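## 4. Washing Dark Knitwear

Applies to the Trovau front-loading washer. Read Section 2 before first use.

1. Turn each garment inside out and close any fasteners.
2. Select **Knits** and press **Spin** until the display shows 500.
3. Pour liquid detergent into the left compartment. Do not fill past the line.
4. Press **Start**. The door locks for the full cycle.
5. When the lock light goes out, remove the load and reshape each item by hand.

**Caution:** Do not use bleach or powdered detergent with this program. Powder may leave pale marks on dark yarn.

**Note:** Heavy knits may need some 48 hours to dry flat. Do not hang them by the shoulders.

6. Before storage, lay the garment on a bed or other broad surface and check the fabric for lint. 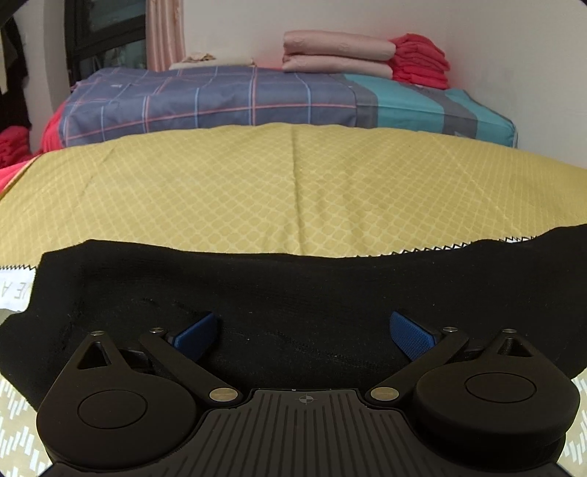
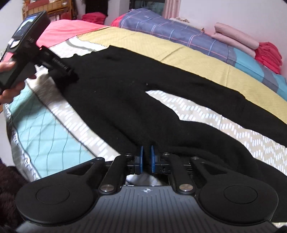
Black knit fabric on a bed, in the picture directly above.

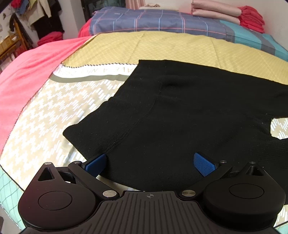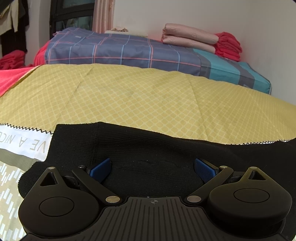
Gwawr Gwilliam wrote to the service desk that the Knits program left too much water in a thick cardigan, and that a second spin at the same setting, run without detergent, had cleared it.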